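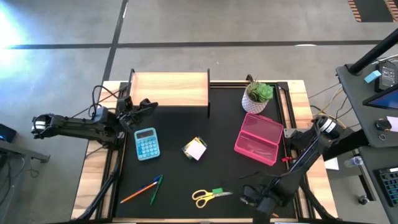 May 17, 2018. I had promised myself an early night and instead I am sitting up with cold tea and a head full of cable runs, so I may as well write it down. The bench is very nearly the thing I drew in November, with one arm on each side, the rails front to back, and the pink case lying open with its lid folded back for the two of them to fill between them. We have called the pair Lencho and Forkell, and I am fonder of both than is sensible.

Most of the day went on the left side, Lencho's side. The shoulder was drifting again – 11 counts every time I homed it – and I was ready to blame the motor until I found a loose grub screw, which made me feel foolish and delighted together.

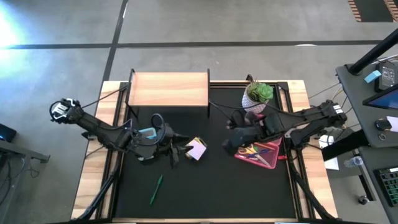
After that I copied the new limits across, 496 at the low end and 977 at the top, and moved everything at a crawl with my hand over the switch, as I always do, like somebody minding a toddler near a pond. 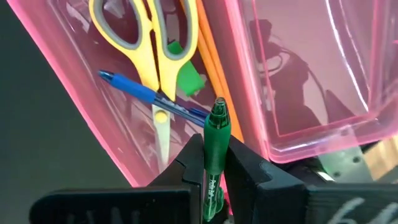

The grip force still wants patience. I have it at 2 on the dial and I dare say it will stay there for the weekend, because I would much prefer a dropped pen to a cracked one, and I do like a gentle machine. 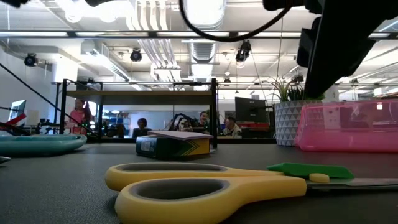 Francine Paquette thinks I fuss too much, and told me so over the biscuits: leave the force alone, she said, and tidy the wiring before adding one more clever thing. She is right about the wiring. I shall bring the cable ties tomorrow.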